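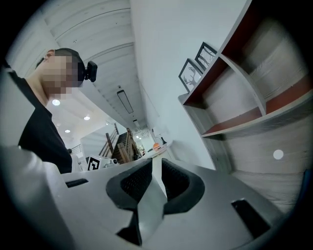

How a Robot Learns From Your Hands

A robot arm doesn't know how to pick things up. Someone has to write instructions for every movement, or the robot has to learn from examples. The Padonside Robot Club, for ages ten to fourteen, works on the second way. The project is called Nulley, and this page explains how it works.

Step one is a tool called a hand-held gripper. It has two soft black fingers that close toward each other, and a person holds it and uses it to move objects. A camera on the tool records what the fingers are doing.

One recording of one job is called a demonstration. A job might be "take the bag off the shelf." It has a start, a middle and an end, and the person should do it at a steady speed. If the hand jerks or stops halfway, the club marks the recording and leaves it out.

Jurgita Kuusk, who leads the club, asks new members to practice with the recorder switched off for one whole session. Most of them move too fast at first.
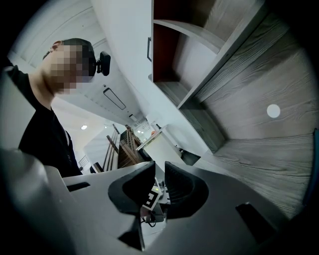

Step two is checking. Each demonstration is played back on a computer. Two members watch it and answer the same questions. Can you see the fingers? Can you see the object? Did the job get finished? By April the club had kept 1786 demonstrations. The goal is 3000.

Step three is training. A computer program goes through the demonstrations and looks for patterns. It compares what the camera saw with how the gripper moved next. After many rounds it can make a guess: when the view looks like this, move the fingers like that. The program is called a model. It does not understand what a shelf is. It matches views to movements.

Step four is the test. The model controls a robot arm fitted with the same kind of fingers, and the arm tries the job by itself. In the last test, reported by Nele Lenz, age twelve, the arm finished 71 percent of its tries. Most of the misses were with soft objects – a bag changes shape when it is squeezed, and a box does not.

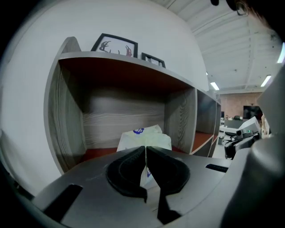 Why not just use one very good demonstration and copy it?

The copy would only work if everything stayed in exactly the same place. Move the object a few inches and the arm would close its fingers on air. With many demonstrations, the model has seen the object on the left, on the right, near the front and far back, so it can handle a position that is new to it.

Words to know

Gripper: the part of a robot that holds things.
Demonstration: one recording of a person doing a job.
Model: a program that has learned from examples.

The next job on the club's list is folding a cloth. Recep Akgül is writing the instructions for it.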